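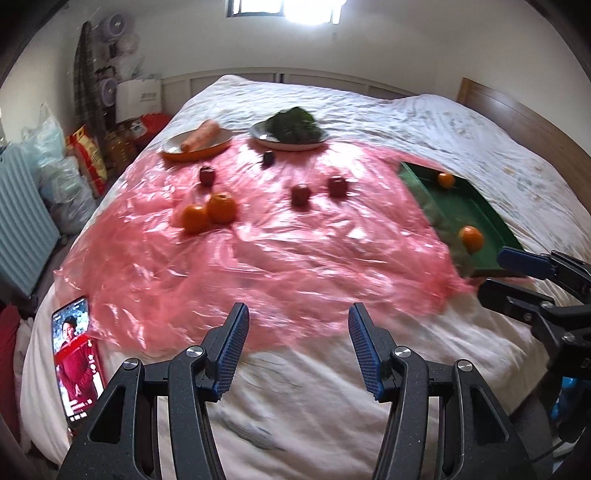
Hand-held gripper pair for recording produce handling: is the Brevow kit suitable for soft fruit?

Posted in: Robotics and Automation / Equipment and Services
Asked by: Sjögren Store Trials

Our organisation is considering the purchase of a Brevow two-handed kit, which consists of a pair of hand-held grippers with ridged finger pads, a camera for each, and the recording software. The quotation received is 3624 for the kit, with an optional data-checking service at 1358 per year. Both sums are before tax.

The intended use is the recording of simple sorting work, in which a person picks up fruit and vegetables by means of the grippers and places them on plates or trays. The recordings would then be used to train a pair of fixed arms. The items in our list are oranges, plums, apples, carrots and leafy greens. The supplier's leaflet deals almost wholly with boxes and bottles and gives no guidance on items that bruise.

We should be grateful for replies on the following matters from members who have used this kit or a similar one:

Whether the standard pads hold round fruit of differing sizes without a change of pad.

Whether a plastic sheet is an acceptable work surface, given that it creases and reflects daylight.

Whether the checking service is worth the additional yearly charge.

We are not in a position to hire a dedicated room. Recording would take place in ordinary furnished rooms, which the supplier states is permitted under the terms of the service.

Zulton Handling Support
Member, 470 replies

We have operated the Brevow pair for two seasons and can reply to each of the three matters.

On the pads, the standard set is adequate for oranges and for most apples. The jaws open wide enough to pass on either side of a full-sized orange, and the operator should bring them down evenly so that both pads meet the fruit at its widest part. Difficulty arises where two fruits are touching. One pad must then enter a space that does not exist, and an operator in a hurry will push the neighbouring fruit away. We instruct our staff to use the second gripper to part the fruit first, and to record that movement as part of the task.

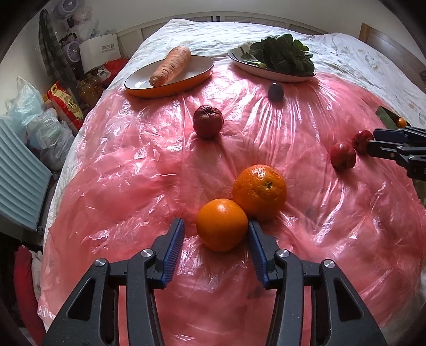

A further point concerns the order of work. Operators who are left to choose will take the nearest item every time, and the recordings then contain very few long reaches. We issue a short written order before each recording, changed after every 10 runs, so that items at the back of the sheet are also taken first on occasion.

As to the plastic sheet, we use one regularly. It may be wiped down and it protects the bedding or table cloth beneath. The bright spots along the creases have not harmed our results, although the checking service did return one batch on the ground that the light had changed too greatly between the start and the end. That batch had been recorded beside a window from two o'clock until dusk. We now draw the line at one hour for any single batch.

The checking service is, in our opinion, fairly priced for the first year. Reports arrive as a plain list of rejected runs with a reason beside each. In the second year we found that our own staff could identify the same faults, and we did not renew.

Destitura Training Office
Member

We would add to the above a caution regarding small and shrivelled fruit. The pads are ridged, and a wrinkled skin may catch on the ridges when the jaws are opened. The fruit then fails to drop cleanly and the operator shakes the tool — a habit which should be corrected at once, as the arms will learn it too.

Our written instruction for small items is as follows. Close the jaws slowly until both pads touch. Lift a short distance only and hold still for a moment. Keep the other gripper closed and to one side if it is not required. Move to the plate, lower fully, and open.
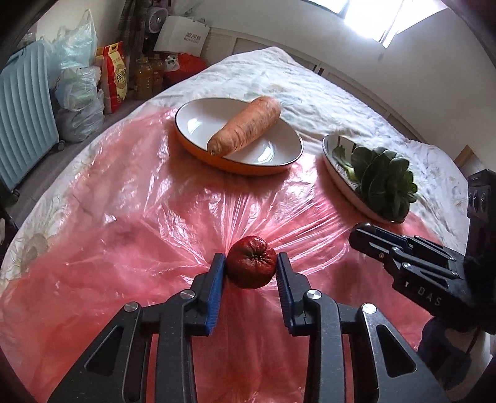
Carrots present a separate matter. A thick carrot laid across an oval dish can be taken at its middle, but it will turn in the jaws if the pads are not square to it. We lost some 10 per cent of our carrot runs in this way before the instruction was amended. For leafy greens we advise gripping at the stems; the leaves tear, and the supplier does not list torn produce as grounds for a refund of the checking fee.

We have no experience of the present software, having bought our kit under the earlier terms.

Brevow user
New member

We got ours in October and it is good. Battery life could be better. Ask them for spare pads before paying, as they gave us a set at no charge.

Sjögren Store Trials

The replies are noted with thanks. We shall request the spare pads in writing and take the checking service for one year only. If the member from Zulton is able to share the form of written order used for the recordings, a copy posted to this page would be of use to us.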